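The yellow striped thing and other laundry day confessions

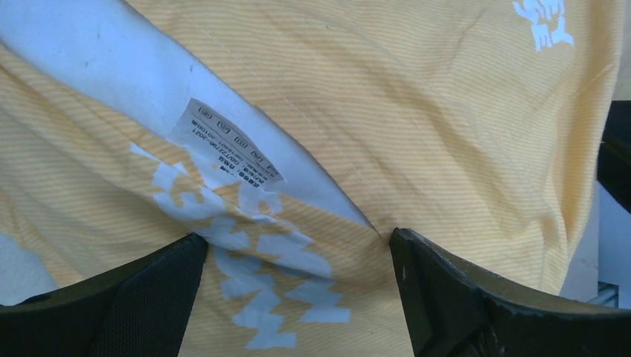

Pale yellow stripes, white seam, tiny care label. The start of the fold pile.

So it's Tuesday, it's almost lunchtime, and I have finally started on the clean clothes that have been living in the armchair. I do this every April. I get one warm afternoon, pull out every thin, light-colored thing I own, wash the lot, and then walk around it for days!

The yellow one is my favorite (I know, I know, I say that about all of them). It has these very fine slanted pinstripes, light yellow and a slightly more golden yellow, and a big chunky white print on it that I would have called "too young for me" five years ago. The fabric is soft and thin, so it wrinkles if you so much as look at it. I've given up ironing it. I give it a good shake, smooth it out with my palms and fold it while it's still behaving.

My friend Shabani folds everything from the inside seam, and she got me doing it too. You find the seam, pinch there, and let the rest hang down so it sorts itself out — much quicker than chasing sleeves around the bed. It works great on T-shirts. It does not work on fitted sheets, but what does?

I also finally read my care labels this year. Well, I tried. The print on this one is so tiny that I got as far as the little row of symbols and what looks like Chinese characters, and then I went to look for my glasses and came back with a cup of tea instead. I wash all my yellows cool and inside out anyway, and so far we're all still friends.

The drawers are next. I picked up a set of Castetti dividers for 50 percent off and they're a little too tall for the top drawer, so that one slides shut if I lean on it. Kimutai says I should saw a bit off the dividers. I've moved them down to the sweater drawer, and the yellow stuff is going on the shelf by the window where I can see it when I get up.

Socks tomorrow. There are so many socks.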